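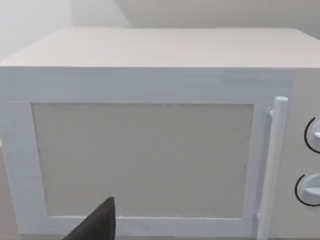 *Microwave task in the simulator, with the left finger near the door.*

# Gripper comparison: frequently asked questions

Last updated 2024-07-09 by Oanh Lý

We receive many of the same questions by mail about our comparison of the Zustik and Kesitz grippers, so I collected them on one page. If your question is missing, please write to me or to Henrik Bauerfeind.

## Which grippers do you compare?

Two parallel grippers. Zustik has narrow fingers that end in a tip. Kesitz has wide, flat fingers with a rubber pad. Both are mounted on the same pair of simulated arms, and both are driven by the same controller, Akolgo. Only the fingers and their closing force are changed between the runs.

## Why a microwave?

Its door is a good test for fingers. The handle is a vertical bar which stands a short distance away from the door, so a finger must go into this gap without pushing the door. We also have a drawer and a cabinet in the kitchen set, but there the two grippers gave almost the same results, and we learned little from them.

## The microwave has no numbers on it. Is the model unfinished?

No, we use it in this form. The control panel has two round knobs and no printed text. The window is also opaque. Please do not use this model if your task needs to look at the food inside. Evaristo Cárdenas has made a version with a clear window for his own work and he will share it if you ask.

## How many runs did you make?

665 in total, for all objects together. For the microwave door we made 60 runs with each gripper. The start position of the arms is changed a little every time, and the same list of start positions is used for both grippers.

## What counts as a success?

The door must be open by at least 25 degrees at the end of the run, and the gripper must have let go of the handle. In May we still accepted runs where the gripper stayed on the handle. These old results are not in the present table and should not be compared with it.

## And which gripper is better for the door?

Zustik opened it in 41 of the 60 runs. Kesitz did it in fewer, and most of its failures were of one kind: the wide finger met the handle from the front and could not enter behind it. When Kesitz did get a grip, it slipped less often. I would not say from this that Zustik is the better product. For the knobs, the wide pads of Kesitz were clearly more comfortable to work with.

## Which arm opens the door?

The right arm, in all the runs we report. The handle is on the right side of the door, and the left arm has to reach across. The left arm is active too, but it has no duty in this task. The policy is free to move it, and sometimes it comes rather near to the window. A touch by the left finger is written in the log as a contact and does not end the run.

## Can I use only one camera?

You can, but read this first. A camera which looks at the door from the front and a little from above shows the window and the door frame very well. If it is placed too close, the knobs are cut at the right side and the lower end of the handle is lost. Heino Ķēniņš tried the front camera alone and then together with a wrist camera. With both, the fingers found the gap behind the handle more easily – this was true for the two grippers.

## Everything is white or pale gray. Does this disturb the policy?

It was our worry also. The handle is pale and the door behind it is white, and there is only a faint shadow line between them. We tried a darker handle with Zustik for a short time and saw no difference which I would trust. The dark fingers are easy to find in the picture, at least.

## Do the results hold on real hardware?

We do not know yet. Blair MacAulay is preparing a door on the bench at Murnik, with a real Kesitz gripper first. Friction is the part of the simulator I trust the least, so please be careful with our slipping numbers.

## How do I add my own gripper?

1. Put the model file into the `grippers` folder.
2. Copy the Zustik settings and change the finger length and the closing force.
3. Start the door task once with the viewer open, and check that the fingers close fully.
4. Run the full list of start positions.

Step 3 is often forgotten. If the finger length is wrong, the controller gives no error – it only stops too early or too late. Send the log together with your settings file, and Henrik will add your gripper to the table.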